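Sun 3 December

I promised myself I'd get the block bins sorted before the holidays and I am very nearly there! If you've been reading since June you know the sad history: one giant heap, every color mixed in with every other color, and me saying "next weekend" every single weekend.

So this morning I made a big pot of coffee, put the radio on and started tipping things out. I'd forgotten how many shapes there were (the tiny triangles, ugh, they can all go live somewhere far away). The long ones are my favorites, so I saved those as a treat for after lunch. Reds and greens mostly, a nice accidental Christmas palette, though I swear I didn't plan it.

I'm sticking with plain gray bins. I did look at the fancy ones with lids from Torkby, but they wanted 80 dollars for a set and I'd only lose the lids anyway. Gray hides nothing, mind you. Every scuff shows, and I scrubbed at a few of them for ages before giving up and eating a mince pie instead.

Still undecided: do I split by color or by length? Color looks so much prettier, but length is handier when you're building a wall and just want the thing to be straight. I went back and forth on it all afternoon and ended up deciding nothing, so for now the reds and greens are sharing. The triangles are in a shoebox. Soup for dinner, early bed.

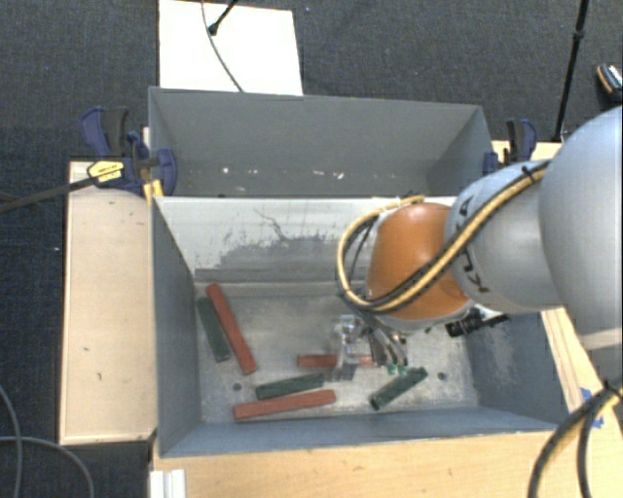

Three red, three green, still bunking together.

28 likes · 3 comments

blockhoarder: Length! Always length!

mossy_kettle: Color, and I won't be argued with. What kind of soup?

plumstairs: My triangles are in a shoebox too, solidarity

Contact · © Lestomach Diary · Back to top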